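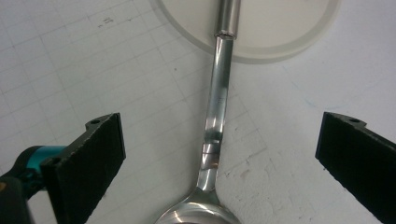

Stainless ladle, long handle.

Mekdes Wubshet had sung in four languages, two of which she spoke. The record label, Breronar, considered this a selling point and put it on the sticker.

Her second album was to be called Prindia, after a town she'd once been sick in. It had 9 songs. The tenth, a lullaby without words, had been cut when the producer asked what it was about and she told him.

"It's about 20 minutes," she said.

They launched it in December at the Flivavon, a former bowls club with a carpet the colour of old mince. The poster promised an intimate evening, meaning the heater was broken. Some 100 tickets had been printed, and her mother had bought a good many of them and brought her aunties, who sat in the front row with their handbags on their knees and talked through the quiet bits.

Her pianist went by Lục and hadn't rehearsed. He had, he explained, been listening to the piano think. 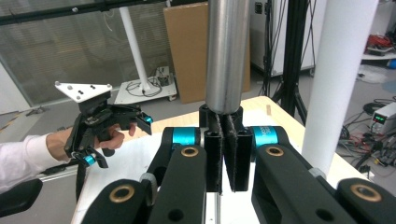 What did she open with?
The lullaby, all of it, with Lục coming in wherever he felt like it.

Halfway through, the aunties stopped talking. Mekdes noticed and lost her place, which in a song without words is harder to do than you'd reckon. She went back to the low part, the bit that always sounded to her like a ute going over a cattle grid, and stayed there until she found her way out.

The man from Breronar came up afterwards, holding a warm beer. He'd loved it, he said. Was there any chance of a version with lyrics?

"In which language?" she asked.

He said he'd have to ring the office.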